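Tulent (home-built robot arm)

Tulent is a tabletop robot arm that Lenka Halás and I started in January in the shared workshop at Brastell, and I'm still fiddling with it.
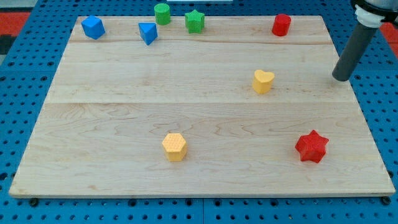 What does a home-built arm cost? Ours came to $2,093, motors and wiring included, against a budget of $2,000 – the overrun was all connectors.

Sorting is its main job. We use eight coloured blocks on a maple board, stars and cylinders among them, plus a yellow heart that's my favourite (Lenka prefers the hexagon!). The control code is called Malý and Nikola Krawczyk wrote most of it, then rewrote it after I'd mucked about with the settings. It runs on a 12 volt supply. Version 8 is the current one, and the wrist joint is next on my list.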